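Workshop Tips: Teaching Your Home Arm to Handle Hats, Shoes and Other Floppy Stuff

Filed under: Planning and perception

Straw hats are my new favorite test object. I spent most of November on tidy-up routines, and I learned more from one wide brim and a few sneakers than from all the wooden blocks I ever stacked (and I have stacked a LOT of blocks). These tips are for anyone running a small arm at home with Trendo for planning, though most of them carry over to other planners.

Start with the collision shape of the hat. The default in Trendo is a box around everything the depth sensor picks up, and for a wide brim that makes a huge, useless box. The planner then refuses any path to whatever sits behind it. Split the hat in two: a short cylinder for the crown and a thin disk for the brim. Give the brim a soft margin, the crown a hard one. My rejected plans dropped from 887 in an evening's batch to 14!
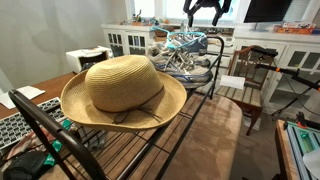
Slatted shelves are the next headache. Depth sensors love to look straight through the gaps, so your shelf comes back as a bunch of stripes with holes between them, and the planner happily tries to thread a finger through. Fit one flat plane to the slats and lock it. In Tabrizi the setting is under Surfaces, "close gaps," and I keep it on for racks, chair seats and cooling racks too. Do it before you segment the objects, or bits of shelf end up glued to your shoes.

While you're in there, turn down the weight on bright areas. A window behind the work washes out the edges of anything tall. I run my batches around 4 p.m. when I can, and save a second exposure profile for mornings.

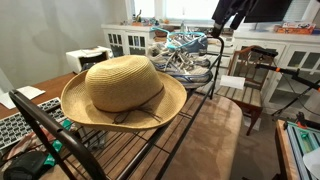

A reader in Brostarby wrote in to say the plane trick worked on her boot rack but made small things vanish, like laces hanging down between the slats. She sets the plane a hair below the top of the slats and keeps a separate thin layer just for laces and cords. I've copied her on that, and it's great. Hat cords with loose ends show up in that layer too, and you can tell the planner to leave them out of the grasp search completely.

Now, sneakers. When shoes are piled on each other, don't ask for "shoe." Ask for the top surface first and let the label come later. My segmenter kept fusing two gray-and-white shoes into one long monster shoe. What fixed it was sorting the candidates by height and only planning for the highest one, then looking again after every lift. Slower, yes, but so much calmer to watch.

Approach direction matters as well. Straight down is fine for shoes on the back of a shelf, as long as the fingers open before they reach the rack's uprights. Add a waypoint above the pile and do the opening there.
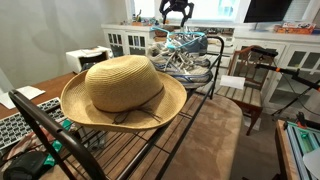
Keep your logs small and named by task. I was saving every point cloud until the folder hit 2105 files and the viewer took forever to load. These days I keep the cloud at the moment of planning, the chosen path, and the reason code if it failed. Mamadberg (the free log viewer, I'm a huge fan) can color the paths by reason code, so you see right away if you have a brim problem or a shelf problem.

A couple of settings I'd write on a sticky note:

Brim margin: soft, and wider on the side where the arm travels.
Re-look after each lift: on.
Max planning tries: low. If it can't find a path fast, the model is wrong, so go fix the model.
Speed near straw: half of what you use for shoes. 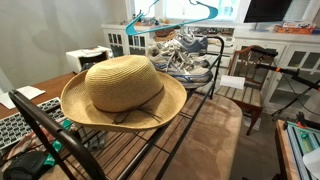
Clutter in the background is fine, by the way. I used to clear the whole room before a batch, and then I drew a work zone in Tabrizi and told it to ignore everything past the seat. Chairs, cabinets, printers, all gone from the planner's point of view. Just leave the nearest furniture in as plain boxes — the elbow swings wider than you'd think, and the elbow is what hits things.

Last one for this page: rerun old logs whenever you change a setting. I have nearly 774 saved plans from the hat work, and replaying them overnight catches the silly stuff, like the time I typed the brim margin in meters. Next up are scarves, and I already know the disk trick won't help there. If you've got a good way to model something that hangs, send it in!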